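Introduction to Ceramics, Handout 4
Glaze fit, crazing and thermal shock

Read this before the next studio session. The test tiles are due the same day, with your name scratched into the back.

A glaze is a thin layer of glass melted onto a clay body. Both shrink as the kiln cools, and they seldom shrink by the same amount. The match between the two is called glaze fit. If the glaze shrinks more than the clay, it ends up stretched, and a network of fine cracks forms. This is crazing. If the glaze shrinks less than the clay, it ends up squeezed. A little squeezing makes the pot stronger. Too much pushes the glaze off at rims and edges, and we call that shivering.

Flat ware is hard on glazes. The rim and the middle cool at different rates, and the wide surface shows every fault. 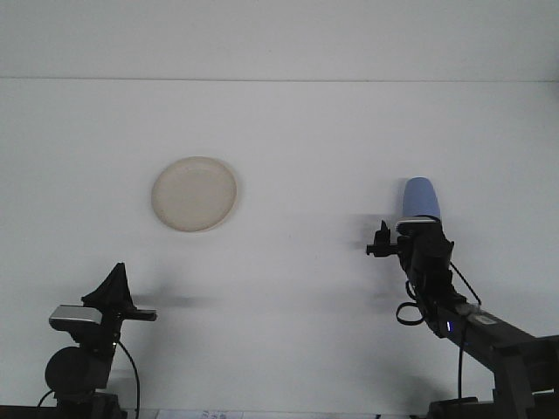 Fig. 1. Shallow plate with a raised lip.

Crazing doesn't always show up when the kiln is opened. It can appear weeks or months later. One cause is delayed moisture expansion: a porous body takes up water from the air, swells slightly, and stretches the glaze. Fully vitrified bodies have very little of this trouble. Low-fire earthenware has a lot of it. Keep your December tiles and look at them again with a hand lens.

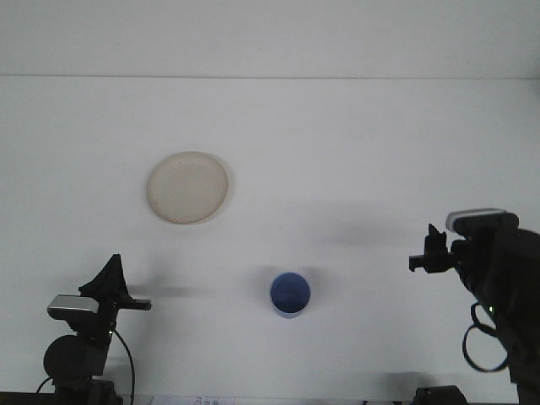
Friederike Hamann

Testing for fit

We use a simple hot and cold test. Boil a glazed tile for a few minutes, move it straight to ice water with tongs, dry it, and rub ink over the surface. Wipe it off. Ink left in fine lines means the glaze has crazed. Repeat up to 14 times and write down the cycle at which the first line appears. Wear goggles and gloves.

On the record sheet, please enter the clay body (Rikus or Trullach), the glaze number, the cone, and the result. Glaze 852 is known to craze on Trullach, so use it as your comparison tile.

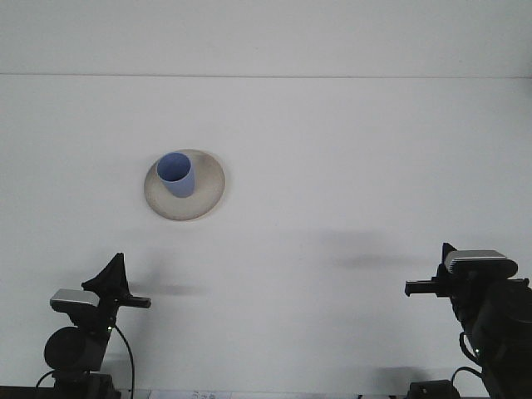

The usual fix for crazing is to add silica in small steps, or to replace part of the sodium and potassium with an oxide that expands less, such as magnesium or boron. For shivering, go the other way. Change one thing at a time. A longer cooling period can hide a bad fit for a while but will not cure it.

Thermal shock is a separate problem. It cracks the body as well as the glaze, and it comes from heating or cooling one part of a pot faster than the rest. Thick feet and sudden changes in wall thickness make it worse. 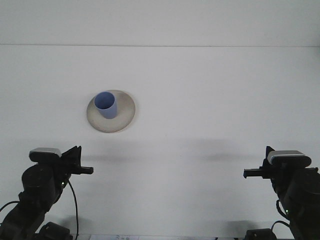
Palma asked whether a crazed glaze can be saved by firing it again to the same cone. The lines may heal in the melt, but they usually come back on cooling, as the recipe has not changed.

Bring to the next session: four tiles, tongs, ink, a hand lens, the record sheet.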